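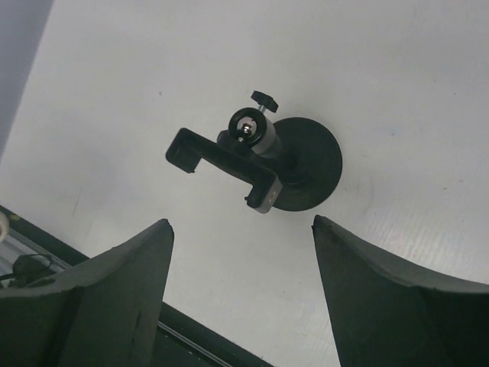 Slide 2: Handheld phones and the law

Thank the Skernitz council for hosting. Remind delegates that a driver may touch a phone only when it is secured in a mount, and that penalties rise in June.

Slide 3: Fleet policy

Remo Sartori to speak for Skemus. The revised policy covers 100 vehicles across seven depots. Supervisors are to record each breach within eight days.

Pause for questions on privacy. Refer matters of licence demerits to the handout.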